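Section 5. Getting your comment through moderation

Applies to all opinion columns on Lirenum. News pages use a diferent form, see section 8.

1. Log in. Guest comments are off for politics and drug policy threads.

2. Scroll past the column to the reply box. Read the column first, please.

3. Paste the sentence you are answering. One sentence. Not the whole article.

4. Type your comment. Limit is 400 words. The counter turns red when you go over and the Post button grays out.

5. Links: 5 max. More than that and it goes to the hold queue automatically.

Note: the hold queue is checked twice a day. Reposting the same comment puts you at the back.

6. Pick a topic tag. "Courts", "Elections", "Taxes", whatever fits. No tag, no post.

7. Press Preview, then Post. You get 30 minutes to edit. After that it's locked, typos and all.

CAUTION: switching tabs during Preview clears the box on older phones. Copy your text first.
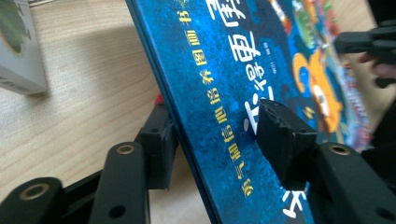

Yi-an Shim wrote in to say step 5 is too strict, that anyone arguing about a budget vote needs more links than that, and that her longest reply on the school levy sat in the queue until the thread closed. Fair. You can split sources over two comments. Mark the second one "cont." so the moderator keeps them together.

If your comment is removed

1. Open My Comments, find the gray one, tap Reason.

2. Codes: A is abuse, D is duplicate, T is off topic. Code 86 means the whole thread was taken down, so it isn't about you.

3. To appeal, tap Ask Again and say what you'd change. Short is fine.

4. Second refusal is final. Don't email the columnist, they cant see the queue.

Note: appeals on Hordiienko's column go to Soon-im Wi, all others to the shared inbox.

Blocking a commenter: tap the name, then Mute. Their old replies stay up, you just stop getting alerts. Unmute is under Settings > People.

Page last changed 2025-03-29. Word limit goes under review again in September.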